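February, evening
Filipa Teixeira

Progress note for Laurinda - kitchen chores strand, Ronddale bench

Quick one before the call. Full tables to follow when Amirhossein has cleaned them up.

Short version: pick and place is fine. Doors are not. Anything squeezy or tippy is somewhere in between.

We're at 842 attempts logged since the last note. Of those, 243 were thrown out - mostly my fault, wrong start position on the arm, did not notice until after lunch. The rest are usable. Lucie is going through the labels now and thinks she'll be done by Sunday.

Chores on the list, same as agreed:
- clear a plate
- put small food in a bowl
- open and close the oven door
- move a bottle without knocking it over

Plate clearing is the one I would show a visitor. Ketchup bottle is still our standard item becuase it rolls and the label gives the software something to hold on to. Small toy food is harder than it looks. Fingers come down fine, then pinch too late and push the thing along the table.

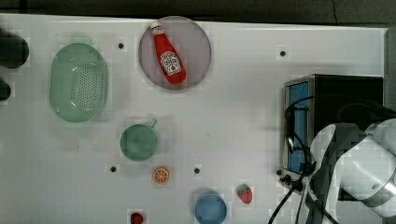
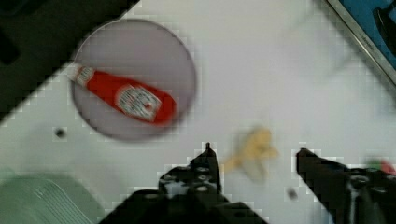
Ketchup bottle on the plate in both. The second is the wrist view.

2 min read

Oven door. Best run was 19 tries in a row with 8 good opens. Not good enough, I know. The arm gets to the door OK but pulls at a bad angle and slips. Vsevolod wants to try softer pads on the fingers before we touch the code again. I'm for it - cheap, and we can swap back in an afternoon.

Wrist video is blurry when the arm moves fast. Slowing down fixes most of it but then clearing one plate takes so long a person would have done the whole table. Would like your view on which matters more for the Skilside demo, speed or a clean run. My vote is clean run.

On your question from last time, can it do a real kitchen yet. No. On a white table with things it knows, yes for some chores. Give it a cluttered counter and it gets stuck picking what to do first. I would not promise Brarer anything past the plate and the bowl this quarter.

Money: on track. One ask - spare set of fingers, the current ones are wearing and I dont want to lose a week waiting on parts. Quote is with Amirhossein.

Next up: pads on, door runs again, then bowl sorting with the items moved about between runs. Lucie to write the sorting rules.

Will send the tables seperately.

Filipa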